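Home Notebook Kit list Bench rota Search

Fontes workshop notebook

October 25, 2024

Ball day. The Galteo play kit has been signed off apart from the item everyone assumed would be the easy one. The balls are supposed to go out properly inflated, with a pump in the box and a card telling the recipient how to use it. We have the balls. We have the pump. The card has been through more drafts than my last tenancy agreement and still contains the sentence "insert needle until inserted".

So the morning went on finding out what the card ought to say, by way of going through the whole business slowly and writing down whatever got in the way.

Pump. This is the Masura stand-up sort, with the hose coming off low down and a fitting on the end that takes either a bicycle valve or a ball needle, depending on which way you have put its insides in. I had put its insides in the wrong way. The symptom is that everything looks right and sounds industrious and the ball stays exactly as it was. I carried on like that for longer than I am prepared to enter here. Worth a line on the card: if the pumping is suspiciously easy, the air is going into the room.

Fixed by unscrewing the end, taking out the little rubber bit and the little plastic bit, turning both of them round and screwing it all back. The order matters. Rubber first, then plastic, then the cap. If you do it the other way the cap will still go on, quite happily, and you are back to ventilating the workshop.

Lever. Up is locked, down is loose. On the old Zatton pump it was the other way about, and my thumb has had years of training on the Zatton. I have written UP on a bit of tape and stuck it to the bench, where it now appears to be an instruction to the bench.

Needle. Screws into the fitting finger tight. It does not need pliers. Someone has plainly used pliers on one of the spares (flats all chewed, thread gone at an angle) and I am choosing not to look into it. That one is in the scrap tin. The other spares are in the small drawer under the vice, in the tub that says FUSES. There are no fuses in it. The fuses are in the tub that says NEEDLES, obviously, and I would have swapped the labels over except that by now everybody knows.

Wetting the needle. The old hands say spit, the instructions that came with the balls say glycerine, the card says nothing. I tried a drop of water off a saucer and it went in without complaint. Dry, it grips the rubber and the whole valve tries to go in with it, so you get a dimple the size of a thumbprint and a bad feeling. The card will say water. I am not putting "spit" on something that goes to nurseries, although I suspect they have plenty of it.

Angle. Straight in. This sounds like nothing, and it is the thing that goes wrong. A soft ball rolls away from the needle as soon as you lean on it, you follow it round, and by the time the tip finds the hole you are coming in sideways. The valve has a rubber flap inside, and a sideways needle can lift it off its seat or go through it. Then you have a ball that is round at nine in the morning and a beret by teatime. We had one of those in September and I blamed the ball. I would now like to withdraw that.

Best way so far: keep the fitting still with the needle pointing up, and bring the ball down on to it. Gravity does the lining up and the ball has nowhere to roll to. Against that, you can't see the valve, as it is underneath a large pink object. You have to get your head down level with the table. This is undignified and I recommend it.

Finding the valve. Harder than it should be. The printing on these is very cheerful — white outlines, clouds, a striped hot air balloon, space things in general — and the valve is a small black dot that has to compete with all of it. I turned the ball over several times and put a fingernail hopefully against what proved to be part of a drawing. The supplier could print a ring round it. I have suggested this before, in September, and got a very nice reply about the Christmas catalogue.

For the card: "look for the small black hole". I know. It is a space ball. I have left it in to see if anyone at Galteo notices.

How hard to pump. The gauge on the pump starts being readable well above anything a play ball wants, so it is no help at all. I went by size. Put the ball against the door frame with a book on its far side, measure from frame to book, stop at 240 mm. Then let it sit and measure again. Rubber relaxes after the first fill, and on the ones I have done so far it took up to 18 strokes to get there from properly flat. I am not putting a stroke count on the card. A person will read it, lose count in the middle and start again from one.

Squeeze test, for those without a door frame: both palms, press, it should give a little and come back. If it gives a lot it wants more. If it gives nothing at all then you have been enjoying yourself and should let some out.

Letting some out. Needle in with the pump off, lean on the ball, wait. It makes the noise you would expect. Two balls' worth of that noise is enough for one office and I was asked to shut the door.

Smell. New rubber, quite strong, gone off a bit by lunch. Left them out of the bag with the window open. The bag itself is the worst offender and is now in the yard.

Table. Wants wiping. I keep finding specks of I don't know what, biscuit or swarf or the two together, and a ball picks them up as soon as it is rolled across. Pink shows everything. If these are being packed from that table next week then it has to be wiped before and between. The blue cloths are for this. The other cloths are for the thing with the oil, and we have been over that.

Hose. Has a set in it from being coiled too tight in the box, so it pulls the fitting round whenever you let go. Either we lay the hose in a bigger loop or it'll come out of every box trying to bite people. I had a go at a bigger loop and it fits if the card goes in flat on top and the needles go in the corner in their own little bag. The lid shuts. It shuts with an opinion, but it shuts.

Current state of the card, draft 69 by the file name, though I think somebody skipped a few out of despair:

Check the lever is down. Screw in the needle, finger tight. Dip the needle in clean water. Find the small black hole. Hold the needle upright and lower the ball straight on to it. Lift the lever. Pump gently until the ball gives a little when pressed. Pull the needle straight out.

I have just noticed that the lever only needs touching if you have swapped the needle for the other end. For people who leave the needle where it is, the first instruction will undo the pump. Draft 70 it is.

To do:
— reword the lever line, again
— ask for the thicker card, the thin one curls over the hose
— measure today's balls again on Monday against the door frame (same book, please, it is the green one on the sill and it isn't for reading)
— new tape for UP
— pump foot catches on the box flap, look at that
— put the spare needles somewhere that says needles

Whoever ends up drawing the little diagrams will want the valve big and the balloon small, whatever the ball thinks. 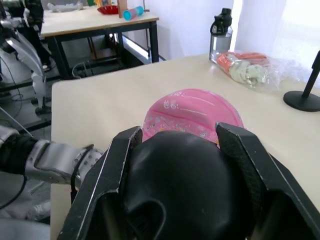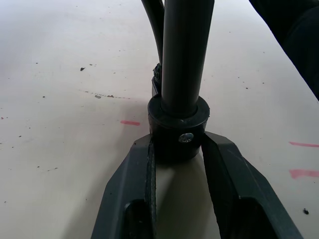
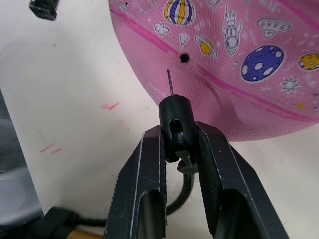
First: pink ball on the table. Second: black collar and tube. Third: needle and valve hole.

The diagrams need an arrow for "straight", and possibly a second arrow for people who ignore the first. Kettle now. Balls are on the top shelf, pump is back in its box with the big loop, and if it has come out of the loop by Monday I don't want to hear about it over the phone.

Recent entries
Glue that says it is clear
Box lids, second attempt
The Zatton pump: an obituary
Skittles, and why one of them leans
Where the green book lives

Fontes workshop | Contact the bench | © 2024 Fontes | Back to top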